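# Nelline Bed Sheet Set by Figueiredo

Hello, and welcome to the page for our Nelline sheets, the set we've been selling longest and the one we get the most letters about. If you've been sleeping on something scratchy all winter and keep telling yourself you'll deal with it in the spring, please let us talk you into dealing with it now!

Nelline is a plain cotton percale with a dry, crisp feel when it's new and a softer one after a month or so of washing. It isn't shiny and it isn't slippery. Tiago Loureiro, who picks our cloth, likes to dry his on the line even in January (he says the stiffness goes by the second night), but a tumble dryer on low does very nicely too.

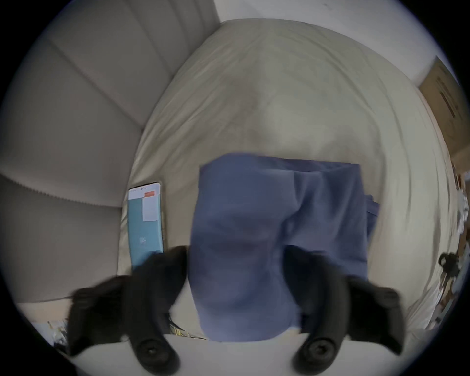 *Folded blue cloth on a beige sheet.*

Each set comes with a flat sheet, a fitted sheet and 2 pillowcases, all packed in a cotton bag you can keep for socks or travel. The fitted sheet has elastic the whole way round, and we've cut the corners deep, so it will take a mattress up to 16 inches with a topper on it - a thing we were asked for so often that we finally changed the pattern.

**Care**

- Wash warm, with like colors
- Tumble dry low or hang
- Iron while slightly damp, if you iron at all
- No bleach, please

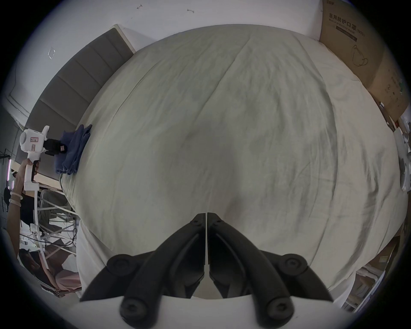 Do wash the set once before you make up the bed. Percale shrinks a little the first time, and we allow for that in the cutting, so the fitted sheet may seem roomy when you first shake it out of the bag. Give it that one wash and it should sit much closer.

Matching pillowcases are sold on their own as well, and the Didex mattress pad fits neatly underneath. Orders go out within 5 working days, and you have 32 days to send a set back if it just isn't for you - washed or unwashed, we don't mind.

Page updated Jan 8, 2020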